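Sep 27, 2024 | by Boonsong Petchrat
Last updated: Sep 27

I finished the collected poems of Edmund Quaye last night, all 594 pages of it, after starting in July. I read it in order, a few poems each evening, and skipped the notes until the end.

Quaye spent most of his life in Rallville, where he taught geography and wrote before breakfast. His first book, Meninex, came out when he was 28. It sold 191 copies and then went out of print. The name is a village he made up, and he kept going back to it for the rest of his life. The baker, the ferry and the two sisters who don't speak all turn up again in later poems, a bit older each time.

The early work is hard going in places. He liked long lines and he liked lists, and there is a sequence about drainage that I read twice without getting much from it. The rhymes are good though – half rhymes mostly, tucked into the middle of a line where you might miss them. 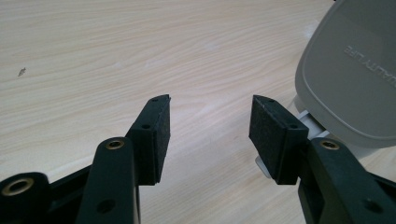

Things change with Drosurel, the book he wrote after his mother died. The lines get shorter and the village nearly disappears. There is a poem about sorting her gloves that I have now copied out by hand, and another about a bus timetable that is better than it sounds.

The introduction is too long and gives away most of the letters, so leave it for last. The index of first lines has at least 2 mistakes in it. My copy came from the library and has to go back, but I'll look for a second-hand Drosurel on its own. I'd start there if you haven't read him.

6 comments | 3 shares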